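Home | Forum | Kitchen | Small appliances | Log in

Two knobs or touch panel, for a shared kitchen?
Started by Porkuvik, Tuesday, 4 replies

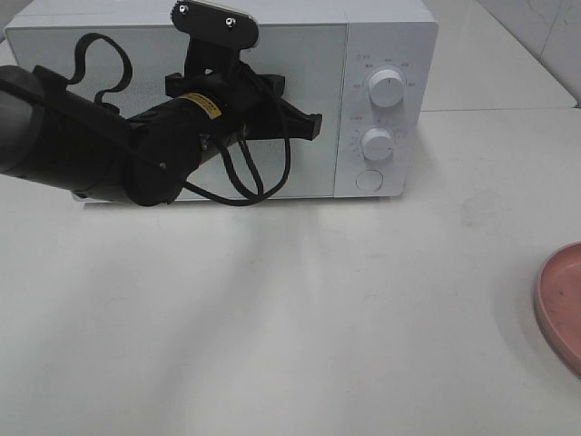
White one, two knobs and the round button under them.

Porkuvik wrote:
We must choose a microwave for our tea room. I like this type. Upper knob, lower knob, button for the door, finished. My colleague Paavo Seppälä wants a touch panel, he says it is easier to wipe. What do you have at your work?

Dunditz wrote:
Knobs, always. Ours is from January and everybody could use it on the first day. But the printing round the knobs is small and grey, I would not read it without my glasses.

hertta_r wrote:
I do not agree. With a knob you cannot set 20 seconds exactly, you turn it too far and then back. For milk this is important. Also crumbs collect behind the knobs.
Hertta Räsänen

Dunditz wrote:
You can pull the knobs off and wash them, at least on mine. And who needs exactly 20 seconds? I look through the door and stop it.

hertta_r wrote:
I need it, my milk boils over :) Through a pale door like that one I would not see much, I think.

Porkuvik wrote:
Thank you both. I will put a drop of red nail varnish at the setting we use most, then the small print does not matter. Paavo can do the wiping.

818 views | 4 likes | Share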